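**Notebook, March – sim cell rules, with Marina Tzavaras**

Great afternoon on the two-arm rules! We finally have wording everyone can follow.
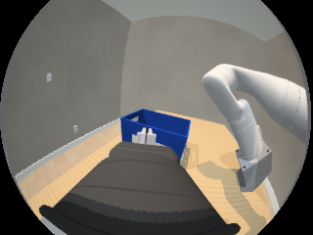
- One arm at the crate at a time. The other waits clear of it, and the wait pose gets logged.
- Anything lying outside the crate at reset gets written down before the run starts.
- Seeds are fixed per batch. Run 1241 had none, so it's out of the Dunum set.

Christos wants the same rules on the real cell – love that idea. He's checking the 14 stop conditions against the Geltix sheet; 9 match word for word already.

To do: rename the wrist camera logs, rerun batch 26.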